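Terlow Cotton Table Runner

Product code: 585
Sold singly. Tablecloth and accessories not included.

The Terlow is a plain-hemmed runner for small and medium tables. It is woven by Drolmont from medium-weight cotton and washed once before it is cut, so it shrinks very little at home. The hem is double-stitched and the corners are mitred.

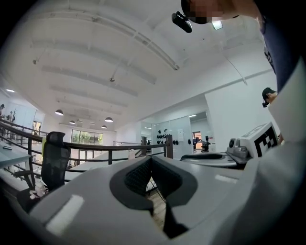

The runner can be laid down the middle of the table or to one side, with or without a cloth underneath. On a bare tabletop we suggest the Cordero underlay, sold separately, which stops it sliding. Colours may differ slightly between batches – if you need several runners to match, please order them together.

Care

Machine wash at 30 degrees with similar colours. Do not bleach. Iron on the reverse while slightly damp. Candle wax should be left to harden and lifted off with a blunt knife before washing.

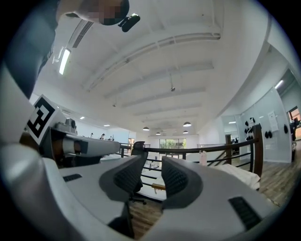
Delivery and returns

Orders are packed flat in a Ridex card sleeve and sent within five working days. Delivery is free on orders over £80. Unused runners can be returned in their sleeve for a refund, but cut or hemmed-to-order lengths cannot.

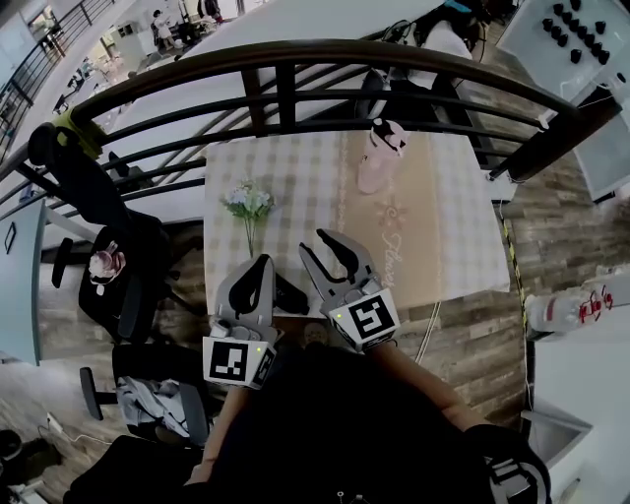

Floral runner on a checked tablecloth, with artificial flowers.

Trade orders

Cafés and guest houses can order in bulk, up to 1,000 pieces per order. Larger quantities need to be booked by February for spring delivery. For prices and fabric samples, please write to Wulan Hutapea in the trade office.

Page last updated 06/06/2026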